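# The Urach fabric shaver, after a winter of sweaters

I put off buying one of these for years. My mother used a disposable razor on her cardigans and so did I, and we both made holes in things we loved, and somehow I kept doing it anyway.

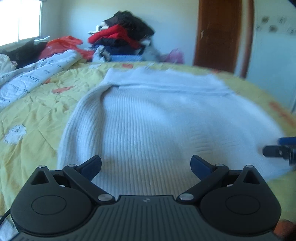
So in January, after razoring a nick into the elbow of a perfectly good merino pullover, I gave up and ordered the Urach. I'd been going back and forth between that and the Atwood, which my local sewing shop carries and which costs a good bit less. The Urach was $51 with shipping. Yes, for a lint shaver. I know!

First impressions: it's heavier than I expected, and the head is wide, wider than my palm. It charges by cable (mine came with a cable but no plug) and a full charge takes most of an evening. The blade guard has three height settings, and please do start on the highest one. The booklet says so in tiny type on the back page, and I skipped it, and I now own a scarf with a thin spot.

On flat knits it's a joy. I did an old gray crewneck in maybe the length of one podcast and it came out looking like something I'd wear to work again. You lay the sweater on something firm, smooth it out with your free hand, and go in little circles. No pressing down! The pills just disappear into the cup with a crunchy noise that I find weirdly satisfying.

Ribbed knits are fussier. The pills hide down in the grooves, and circles only catch the tops of the ridges. What works for me is stretching the rib sideways a bit and running the head along the length of it, slowly, then turning the sweater and doing it again from the other end. Cuffs are the worst of it. I slide mine over a rolled-up magazine so there's some tension, and even then I go over them twice.

Mohair, forget it. Anything fluffy on purpose should stay far away from this thing. Same goes for loose cable knits, where I got a loop caught in the guard and had to switch off and pick it out with a crochet hook. It didn't snap, thank goodness.

Now the complaints, and there are a few.

The cup is tiny. On a really bad sweater I'm emptying it every couple of minutes, and the lid has a catch that needs a fingernail. If you empty it over the trash that's fine, but if you're on the couch you'll be wearing the contents. The little cleaning brush also sheds its own bristles, which seems like a poor trait in a brush.

It's loud, too. My cat leaves the room. I wouldn't run it while somebody's napping next door.

And replacement blades are $12 for one. One! I'm still on the original and it's cutting nicely, but I can tell it's duller on acrylic than it was in the beginning. Wool it still handles fine.

I did borrow the Atwood from a neighbor for an afternoon so I could compare. It's lighter and much quieter, and the cup is twice the size. But it kept bogging down on the thicker stuff, and it runs on batteries that were half gone by the second sweater. For a few T-shirts and the odd pair of leggings I'd say get that one and keep the change. If you live in wool from October on, like me, the Urach is the better buy.

A couple of things I wish I'd known. Wash and fully dry the sweater first, or you'll be shaving in a winter's worth of toast crumbs. Check for loose threads before you switch on. And do one test patch on the inside hem, especially with anything secondhand, where you can't be sure what the yarn is.

I've done nearly every sweater in the house at this point, plus the arm of the sofa and a wool coat I'd written off. The coat is my favorite result. I'd give the shaver four stars out of five, and the missing star is for that silly little lid.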